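How do you store shoes with straps and laces?
Posted by Rozália Illés

I'm finally sorting the shoe pile by our door (it's been growing since July!) and the strappy ones tangle with everything. Do you buckle them first or leave them open? I've got one like this:
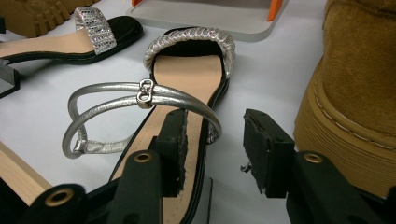

Black sandal, silver ankle strap

Laced boots are just as bad. Any ideas welcome!

Talha Butt
Buckle them. Done.

Benedek Sárközi
I'd do sandals sole to sole in a shallow box, with the ankle straps folded in over the insole so they don't get squashed.

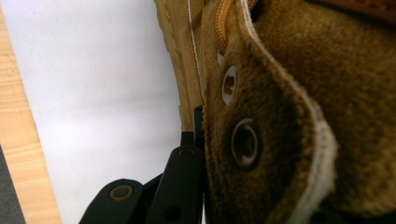
Boots I keep by the door on an old tray, and I loosen the laces every Thursday when I sweep. Brush the suede while you're at it. On a padded collar like the brown one with the metal eyelets, I go gently near the pale edging, as mine went fuzzy after 2 winters of hard brushing.

Sort on a clear table too, and only shoes!
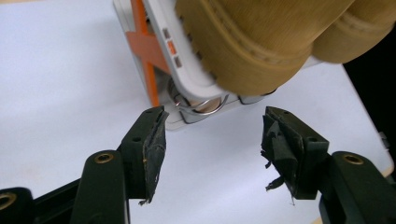
Attila Gulyás, 8 replies
Paper in the boot shafts, and leave the lids off for a night.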